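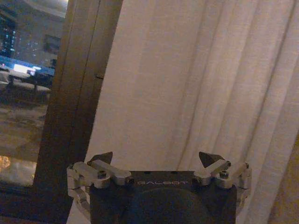 家里的钢琴，多久该调一次？

“一年两次，换季以后调。暖气开了，过上几个星期，等琴自己安稳下来再打电话给我，别暖气片刚热就打。春天也一样。”Irja Nieminen把这句话说得很顺口，像报自家门牌号。她给人调了34年琴，这个问题差不多每一户人家都会问，往往还是在她已经收拾好工具、一只脚跨出门的时候问的。

我去Mundov找她是十一月，下午三点多，天已经有点发灰了。她的工作间在一栋住宅楼的底层，从前是卖自行车的，门口地上还留着一道斜斜的水泥坡，方便推车进出，后来方便推琴。我进门的时候她正跪在地上，半个身子探进一架立式琴的下门板里，听见我来，头也没抬，说你先坐，水在炉子上，杯子挑干净的用。于是我们的谈话是从我洗杯子开始的。后来整个下午她站起来过好多回，去找一样东西，找到了又忘了为什么要找，所以这篇东西读起来会有些东拉西扯，我整理的时候试着把它捋直，捋了几次都觉得不像她了，就还是照着原来的样子写。

那架立式琴是一位老太太送来的，牌子叫Salehi，我没有听说过。Irja说没听说过很正常，这是个小厂，早就不做了，本地从前不少人家里有，现在多半落在楼道里或者搬家的时候送人了。“木头挺好，铁板铸得也老实。毛病是低音弦桥开裂，十架里总有几架是这样，大概当年那批木料没有晾够。这一架裂得不算厉害，弦桥钉还站得住，我打算灌一点胶，再看它一个冬天。”她说“看它一个冬天”的口气，跟人家说留孩子住几天差不多。

我问她是怎么入这一行的。她想了一会儿，先讲了她舅舅。舅舅在Drirnska的一间中学里教音乐，学校礼堂有一架三角琴，每年开学前请人来调。她那时候十二三岁，暑假寄住在舅舅家，没有事情做，就去礼堂看人家调琴。来的师傅是个很高的男人，不爱讲话，整整一个上午就在那里敲同一个音，敲，听，手腕动一下，再敲。“我那时候觉得他疯了。真的，我觉得一个大人怎么可以把一个音敲那么多遍。可是我没有走。我坐在第一排，后来不知道过了多久，忽然就听见了。”

听见了什么？

“听见那个音里面在晃。”她放下茶杯，走到那架Salehi前面，掀开键盖，按了中间的一个键，要我听。我听到的就是一个音，有点旧，有点像隔了一层布。她说你别听它响起来那一下，你听它后面，听它往下落的时候。她又按了一次。我这回屏住气，过了两三秒，确实有一点东西在音里面一鼓一鼓的，很慢，像有人在远处开门关门。“这就叫拍音。这个键有三根弦，本来应该是一个高度，现在有一根掉下来了一点点，三根弦吵架，就晃。吵得厉害晃得快，吵得轻晃得慢，和好了就不晃了。”她拿一条红色的呢子塞进弦中间，把旁边的弦压住，插上扳手，敲一下，手腕往前送，那个晃就越来越慢，慢到后来像一个人呼吸，然后没有了。音一下子变得很干净，好像屋里有人把窗擦了一遍。

我说我听见了，她高兴得拍了一下琴盖。她说，就是这个，我十二岁听见的就是这个，后面的事情都很没意思，都是手艺。

后面的事情当然不是没意思。她中学毕业以后去Drirnska的一家琴行当学徒，头两年没有碰过客人的琴。师傅给她一架拆得只剩弦和铁板的旧琴，要她每天把它调准，第二天早上师傅来，先随手把弦轴拧乱，再叫她重新调。她说那架琴的弦轴板后来都松了，拧上去自己会往回溜，师傅说正好，你学会了调这一架，别的都好调。学徒的工钱很少，她住在琴行楼上一间存货的小屋里，夹在两排琴中间睡觉，夜里有车经过，所有的琴一起嗡地响一声，非常轻。“刚开始害怕，后来离了那个声音反而睡不着。”

师傅教她的第一件事是站。我以为会先教听，结果先教站。调立式琴，人容易往前倾，右肩耸起来，调一架没事，调上一天肩膀就硬了，调上十年这条胳膊就报销了。师傅拿一把尺子在她后背上轻轻敲，要她两只脚分开，胳膊肘靠着琴身，力气从腰里走。她现在还是这样站。她说她见过很多耳朵极好的年轻人，入行四五年就走了，都是肩膀和手腕走坏的，也有腰坏的，可惜得很。她自己右手的拇指根也不太好，冬天要缠一圈布，缠着布反倒稳。

说到这里她去炉子上添水，顺便给我看墙上挂着的扳手。她用得最多的那一把柄是梨木的，握的地方颜色深了一圈。是师傅退休的时候给她的，师傅又是从他的师傅那里得来的，中间换过一次头。我问换过头还算不算同一把，她说手感没有变，那就算吧，她没有认真想过这个问题，倒是有个客人很认真地跟她讨论过，讨论了半个钟头，她琴都没调完，天就黑了。

她有一本登记簿，硬壳的，里头按街道而没有按姓氏排。现在她固定照看的琴有117架，大部分在Mundov城里，还有一些散在河对岸和更远的镇上。每架琴有自己的一页或者几页，写着哪年换过弦，哪年换过呢毡，键盘底下捡出来过什么东西。捡出来的东西她也记，我翻了几页：铅笔，发卡，一张看不出年份的车票，一粒纽扣，硬币若干，小孩的乳牙。乳牙那一页她特意停下来给我讲，那家的小孩换牙以后以为塞进琴键缝里跟塞在枕头底下一个道理，第二天早上没有等到礼物，哭了一场，过了很久她去调琴才捡出来。孩子那时候都快上中学了，很不好意思，还是伸手把牙要了回去。

“按街道排，是因为我记不住人名。”她说，“我记琴。人家打电话来说我是某某，我完全不知道是谁，他说我家那架琴中音区有个键总是不回来，我马上就知道是哪条街几楼，楼梯拐弯的地方放着一盆什么花。”

出远门的活她也接。小镇上的音乐节，学校的考试，有时候是一个巡演的人信不过当地的条件，要她跟着走一段。年轻的时候她挺喜欢，觉得新鲜，什么地方都想去看看。现在去得少了，去之前会问得很仔细，琴在哪里放着，什么时候搬上台，搬上台以后灯什么时候开。灯非常要紧。舞台灯一开，琴面上热得很快，弦受热伸长，音就往下掉，高音区和低音区掉得又不一样。她总是要求灯光师在她调琴的时候就把演出要用的灯打开，很多地方嫌费电，或者嫌麻烦，灯光师还没有上班。她就坐在那里等。

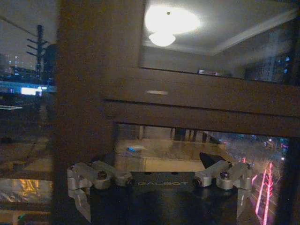

等的时候她什么也不做，不看手机，也不太跟人聊天，因为聊天要用耳朵。她说耳朵是会累的，而且累了自己不知道，胳膊累了会酸，耳朵累了不酸，你只会觉得一切都挺好，调得真准，第二天来一听，糟糕。所以她下午调琴，中午就不去吵的地方吃饭。坐火车去外地，她路上戴着耳塞，到了先找个安静的地方待上一个钟头。住的地方也挑，宁可小一点旧一点，要离大街远。有一回主办方好心，给她安排了一个特别体面的房间，楼下是宴会厅，当天晚上有人办喜事，唱到后半夜。第二天早上她调低音区，总觉得每个音后面都跟着一个鼓点，调完了还专门请乐队里的大提琴手来替她听了一遍。

我问她那一次调得怎么样，她说还行，就是自己心里没底，没底的滋味不好受，回来以后她给所有主办方的信里都添了一句话，请他们安排房间的时候避开宴会厅。

她写信很勤，这一点现在不多见。每调完一架琴，她会在键盘盖里面夹一张小卡片，写上日期，室温，湿度，音高，再写一两句给主人的话。大多数人根本不看。有些人看了会回，她下次去的时候发现卡片背面有字，比如“低音那里还是有点闷”，比如“谢谢，女儿考过了”。有一户的男主人从来不在家，她去的时候总是邻居帮忙开门，他们俩就这样在卡片上说了好些年的话，讨论过要不要换弦槌，讨论过把琴从外墙搬到内墙来，还讨论过一次汤怎么做。她至今没见过他。我问她想不想见，她说，见了万一不投缘呢。

湿度是她最爱谈的题目，我后来回去听录音，凡是她声音大起来的地方，都在讲湿度。她的道理是这样的：钢琴里最大的一块木头是音板，音板有一点弧，像一面很平的鼓。潮了它就胀，往上拱，把弦顶紧，音就高；干了它就缩，往下塌，弦松了，音就低。外地人常常以为琴走音是因为弹得多，弹当然有影响，可是一架没有人碰的琴照样走，因为屋子里的空气在弹它。“空气在弹它”这句话她说得很自然，说完自己也笑，说这句是她从前骗学生用的。

所以她最怕的是冬天，人家把暖气开到最大，琴贴着暖气片，上面再摆一盆绿萝，浇水的时候顺着盆底往下渗。夏天反而好办，夏天大家知道热，会开窗，会把东西挪来挪去。冬天人一缩起来就什么都不愿意动。我问那该怎么办，她掰着手指给我讲，讲得很实在，我原样写在这里：琴离暖气远一点，离外墙也远一点，最好靠着里面那道墙；不要正对着窗，早上的太阳晒进来，半边琴热半边琴凉，比整个热还要坏；屋子里放一支湿度计，便宜的就行，看的是它动得大不大，准不准倒在其次；湿度计跌得厉害，就用加湿器，加湿器别对着琴喷；琴上不放花盆，鱼缸也不行。讲到鱼缸她停住了，脸色有点沉，我就知道那里有一个故事，她摆摆手说不讲了，琴和鱼都没了。

有人为了省事，在琴肚子里放一杯水。我小时候家里就是这么做的，我母亲用的是一个装过果酱的瓶子。我讲给她听，她叹了一口气，说这个办法从哪里传来的，哪里都有，她在河那边见过，在山里见过，连瓶子都一样是果酱瓶。一杯水放在那里没有多大用处，打翻了却很要命。键盘底下的呢毡吸了水，要拆出来一片一片地晾，金属件也会锈。我说我们家那瓶从来没有打翻过，我母亲隔几天就添一次水，添了好多年。Irja说你母亲是个细心的人，替我向她问好。然后又补一句，让她把瓶子拿出来。

她自己店里卖一种带湿度感应的小装置，挂在琴里，自动加湿除湿，牌子叫Dollix。她给我看了一眼，又放回柜子里，没有要推销的意思。“好用，就是要记得换里面的垫子。人家装的时候满口答应，过一年我去一看，垫子硬得像饼干。”她现在给装了的人家都在登记簿那一页上画一个小圆圈，到时候自己带着垫子去。垫子的钱有时收有时忘了收。

我们后来谈到准不准的问题，这个题目讲起来就长了。我一直以为调琴就是把每个音都调到正确的高度，有一个标准放在那里，对上就好。她说要是这样，机器早就替她做完了，她也不反对用机器，她的包里就有一个，用来定第一个音，也用来在特别吵的地方救急。可是钢琴上的音没有办法全都对。你把五度都调得纯纯的，一个一个往上叠，叠到最后回不到原来的地方，多出来一小块，总得有人来认这个账。古时候的人把这一小块全塞进一个五度里，那个五度难听得像狼叫，大家绕着走，曲子不往那边写。现在的做法是平摊，每个五度都让一点点，让到几乎听不出来，三度就让得多一些，晃得也多一些。

她说到“让”字的时候又去按琴键，按了一个大三度，要我听里面的晃，比刚才那种快得多，毛茸茸的一片。她说你听，这个就是准的，准的三度就是这样晃的。再往上按，每高半个音，晃得就快一点，像走楼梯一样一级一级均匀地快上去，要是哪一级忽然快了或者慢了，她就知道前面哪里偷了懒。我听了三四级就跟不上了。她自顾自地一直按到上面去，按完了很满意，又皱起眉头，说这一架中间有一处还要再弄一弄，等我走了再弄。

这之外还有一层，弦不是理想的线，有粗细，有硬度，上面的泛音比算出来的要高那么一丝。所以高音要调得再高一点，低音要调得再低一点，耳朵才觉得舒服。高多少，低多少，每架琴都不一样，小的立式琴要多些，长的三角琴少些。书上有曲线，她年轻的时候背过。现在她靠听，听两个音放在一起什么时候忽然“开”了。我问什么叫开，她比划了半天，后来说，像打开一个柜子，里面比你想的要深。

同一架琴，给不同的人弹，她调得也不完全一样。弹爵士的人往往喜欢高音再亮一点，伴唱的人喜欢中间稳，唱歌的时候耳朵有地方靠。有一些弹琴的人自己说不清楚要什么，只说今天不太对，她就请他随便弹一段，她不看手，看他的肩膀，肩膀什么时候松下来，那一块就是对的。反过来也一样，弹到哪里肩膀紧，她过去把那几个键的弦槌看一看，多半是哪里硬了，用针轻轻扎几下。扎针这件事她讲得格外小心，说扎多了收不回来，一槌子的呢就那么厚，宁可少扎，明天再来。她师傅有一次在演出前多扎了两针，高音区软得像棉花，那天晚上他坐在台侧，一直低着头，散场以后一个人走回去的，那么远的路。

我问她觉得弹琴的人到底听不听得出来这些。她说，大多数观众听不出来，弹琴的人听得出来一部分，可是都会受影响。她的看法是，调得好的琴，弹的人应该完全想不起来有人调过它。演出前最好见都不要见面，她调完就走，弹的人进来，琴在那里，像一直就在那里。

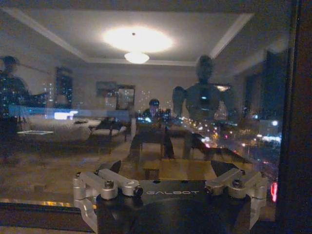 Analyn Evangelista听我转述了这番话以后，在电话那头很不同意，她说她每次上台前都一定要见到调琴的人，哪怕只站着说两句，知道这架琴今天哪里有脾气，心里就踏实了；要是进去只看见一架琴，擦得亮亮的，谁也不在，她反而会慌，前几个小节手都是凉的。她还说，Irja嘴上讲不要见面，可她有一回提前到了，看见Irja坐在最后一排，外套都穿好了，一直坐到她把整首曲子走完才起身，问起来，说是在等雨停，那天根本没有下雨。

我把这话又转回给Irja听，那已经是第二次见面的时候了，她听完先是说记不得，过了一会儿问，她说的是哪一个厅。我说了厅的名字。她说哦，那架琴的高音区第二组刚换过弦，新弦爱往下跑，她不放心，要听一听撑不撑得住。新弦上去，头一年要多调好几次，这跟下不下雨没有关系。说到这里她自己笑出来了，起身去给炉子添柴，背对着我说，Analyn弹慢板弹得特别好，她左手会等。

第二次去，那架Salehi还在原来的地方，下门板装回去了，弦桥灌了胶，上面用夹子夹着，夹子底下垫了小木片。老太太来看过一次，坐在琴前面，弹了一支小曲子，错了几个音，又从头来。Irja说那支曲子她在别的人家也听过，老一辈学琴的人都会，谱子她找了很久没有找到，现在正在凭记忆往纸上写，缺中间四小节，打算等老太太下次来，请她慢慢弹一遍。

我们还说到学生。她带过的徒弟里，现在还在做这一行的有四个，有两个已经比她忙了。她教人也是先教站，教完站，教他们怎么进人家的门。我问进门有什么好教的。她说要教的多了。进门先看地，看地上有没有玩具，有没有老人的拐杖靠在琴边上；琴上的照片一张一张拿下来，要记住次序，调完了照原样摆回去，有的人家照片的次序是有讲究的，你摆错了他不说，心里会难受；主人要是留在屋里，得看他是想看还是想聊，想看的就随他看，想聊的就跟他说清楚，等我调完中间这一段，咱们再聊；小孩要来按键，就让他按最高的那一个，因为最高的最后才调。她说这些的时候有点不耐烦，好像觉得不该写下来，写下来就死板了。可我还是觉得应该记。

还有一条她说得很郑重，就是不要当着主人的面说他的琴不好。琴不好，主人多半知道。有的是爷爷留下来的，有的是省了好久的钱买来的，买的时候上了当。她刚出师的时候年轻气盛，去一户人家，打开一看，弦轴板裂了，她张口就说这琴没有救了，趁早换吧。那家的女主人什么也没说，给她付了钱，还给她包了一块蛋糕。她走到楼下才觉得不对，站在路边想了半天，没有脸再上去。后来隔了一年多，她自己找上门，说有个办法，把轴钉换粗一号，能再撑几年，不收工钱。那架琴撑到了女主人的儿子离家。蛋糕她说是核桃的，很干，她到今天都记得那个干。

那么真没有救的琴怎么办呢？她说也说实话，但是先坐下来，先问这架琴是怎么来的，等人家讲完了再讲。讲完了以后，十有八九主人自己会先说出来，说，是不是该让它歇了。她就说，可以歇了。有的人家会留下一个键，或者留下琴盖做一块搁板。她这里就有一块，搁着茶叶罐，是哪一架琴上来的她也讲了，讲得太长，录音到那里电用完了，我只记得一个大概，不敢写。

价钱的事情我犹豫了一会儿才问。她倒很大方，说调一架琴收多少，换一根弦收多少，远路加多少，学校一律便宜，琴行的活她不太爱接，因为琴行总要快。她现在一天最多调两架，年轻的时候调过四架，晚上回去做梦都在拧东西。一架琴从头到尾，顺利的话一个半小时到两个小时，要是好久没调，音高整个掉下去了，得先粗粗拉上来一遍，放一放，再细调，那就要大半天，过几个星期最好再来一次。人家往往不懂为什么要来两次，以为她第一次没有做好。她解释的时候会打比方，说一张床睡塌了，你把它撑平，它一时半会儿还记得原来的样子。

现在找她的新客人里，有不少是四五十岁才开始学琴的大人，她特别喜欢给这样的人调。她说小孩的琴是家长叫她去的，大人的琴是自己叫她去的，开门的脸色就不一样。有一位开货车的先生，买了一架二手的，放在厨房里，因为别的屋子放不下。厨房不是放琴的好地方，油烟大，水汽也大，她本来想劝，看见他把琴谱用夹子夹在抽油烟机的边上，一边等水开一边练左手，就没有劝，只叫他炒菜的时候把盖子合上，拿一块布盖着。她每回去都是傍晚，去了他就在旁边择菜，一声不响。调完了她总要试弹一小段，他把手擦干净，站在那里听，听完说，原来我的琴是这个声音啊，每次都这么说。

我问她自己弹不弹。她说弹一点，弹得不好，主要是调完以后试音用的那些，两三段，弹了34年，手指头自己会走。有一段她说不清楚是谁写的，是那个很高的、不爱讲话的男人在礼堂里调完琴以后弹的，她只听过几个夏天，记下来了，中间有一处和弦大概是记错了，后来在谱子上一直没有找到过这首曲子，也就没有办法改。她师傅听过，说没听过。

天完全黑下来以后她送我出门，走到那道水泥坡上，她又想起一件事来，说你母亲那架琴，是什么牌子的。我说我不记得了，得回去看。她说你回去看看，把键盖打开，中间那里有字，再把上面的顶盖掀起来，里头铁板上有一串号码，抄给我，我查一查它是哪一年的。还有，冬天了，果酱瓶。

我回去抄了号码寄给她，过了十来天收到一张小卡片，跟她夹在键盖里的那种一样，写着年份，写着这个年份的琴弦轴一般都还紧，值得好好调一调，音高要是掉得多就分两次拉。背面还有一行，写得比较挤，问我母亲平时都弹些什么。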